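Environmental Policy and Public Opinion
Unit 2: Elections and Climate Legislation
Instructor: Heidrun Hollenstein

Purpose of the session
Students will examine why a change of government so often fails to produce a change in climate law. A president or prime minister may favor action, but the legislature controls taxes and spending.

Key terms
Carbon tax: a charge on each ton of emissions.
Cap and trade: a fixed limit on emissions, with permits that can be bought and sold.
Veto point: any stage at which a bill can be stopped.

Required reading
Requena, Soledad. Veto Points and the Carbon Price, pages 60 to 76. Note her account of the Fanstead bill, which passed the lower house in February and was never brought to a vote in the upper house.

Written work
Submit a response of two pages by April 21, 2022. State which veto point mattered most in the Fanstead case and support the choice from the reading. The response counts for 10 percent of the course grade. Late work requires written permission from the instructor. 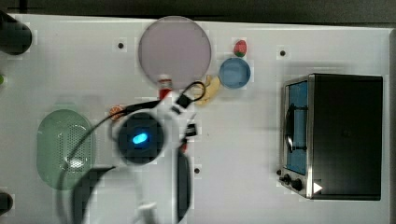
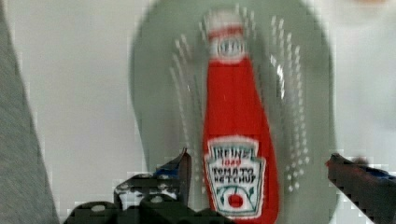
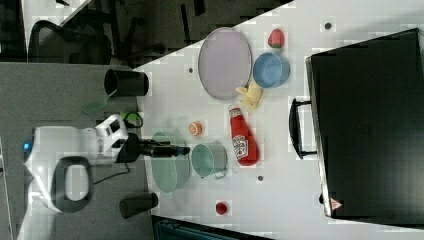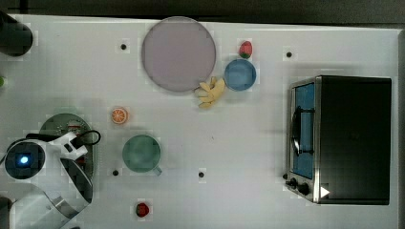
Tabletop items, four views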